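How Stop-Motion Films Work
Aseo Film Pages for Young Readers
Monday, March 18, 2024

A stop-motion film is made from still photographs. An animator places a puppet on a set and takes one picture. Then the animator moves the puppet a very small distance and takes another. When the pictures are shown quickly in order, the puppet seems to move by itself.

Each picture is called a frame. The number of frames shown in one second is called the frame rate. If the rate is too low, the motion looks jumpy. If it is higher, the motion looks smoother, but the animator has more pictures to take.
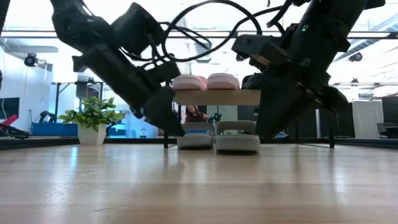
Two black robot arms and a small shelf of slippers.

How many pictures does a film need?

The short film "Pelkonen" is 5 minutes long. It was made by the Plavau studio at ten new pictures per second. There are 60 seconds in a minute, so the film lasts 300 seconds. Multiply 300 by ten and you get 3,000 pictures.

A long film needs many more. For this reason, a studio may build several copies of the same puppet and work on different parts of the story at the same time.

What is inside a puppet?

Many puppets have a metal skeleton called an armature. It has joints at the knees, elbows, neck and other places that must bend. The joints have to be tight enough to hold a pose and loose enough to be moved by hand. The outside may be foam, rubber, cloth or clay.

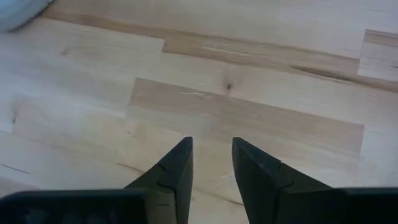
Two gripper fingers and a pale wooden surface.

Faces are often made in separate parts. The main puppet in "Pelkonen" has 40 mouths. Each one has the shape of a certain sound or feeling. To make the puppet talk, the animator takes off one mouth and puts on the next. The voices are usually recorded first, so that the animator knows which mouth goes with each frame.

Why must the lights stay the same?

Suppose a lamp gets a little brighter between two pictures. In the finished film, the set will flicker. Daylight changes all the time, so most studios cover their windows and use only lamps. The camera is fixed in place and its settings are locked.

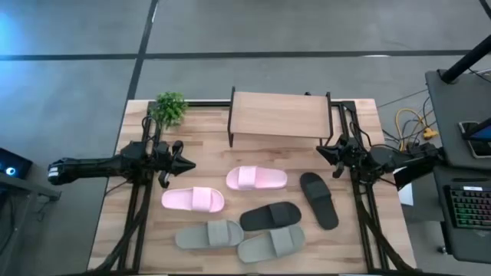 A bump to the set causes a different problem. Everything on it jumps at once. The animator compares the new picture with the one before it on a screen. If something has shifted, it is put back and the picture is taken again.

Words to know

Armature: the skeleton inside a puppet.
Frame: one picture in a film.
Frame rate: the number of frames shown each second.
Set: the place, often built on a table, where the puppets are filmed.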